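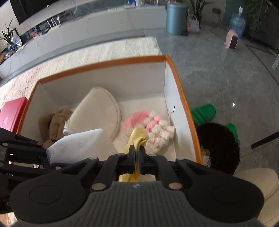 According to Ah-rin Seol, bobble stitch should be classed as a texture technique and kept apart from lace and cable work, a view that most pattern editors now share. In hand knitting, a **bobble** is a small raised knot made by increasing several times into one stitch, working the new stitches back and forth, and then decreasing them to one.

## Construction

The usual bobble begins with a knit, purl, knit, purl, knit sequence into a single stitch. The five resulting stitches are turned and worked for up to 4 short rows. The last row passes the extra stitches over the first.
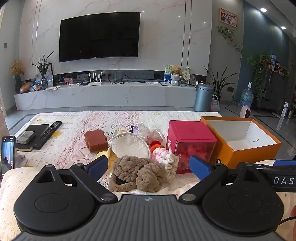 Yarn use rises sharply with bobble density. A plain hat of 200 yards may need some 393 yards when every other row carries bobbles. Gauge swatches must include at least one full repeat, as the fabric draws in between bobbles.

## Variants

- **Alcombe bobble**: worked without turning, by knitting backward from the right needle.
- **Claluncombe bobble**: closed with a crochet hook; flatter on the wrong side.
- **Purled bobble**: worked in reverse stockinette for a rougher surface.

Tae-yang Kong treats the Alcombe form as a variant of the nupp. Seol lists it separately.

## Care

Bobbled fabric is dried flat. Pressing crushes the stitches, and blocking pins are placed only at the outer edge.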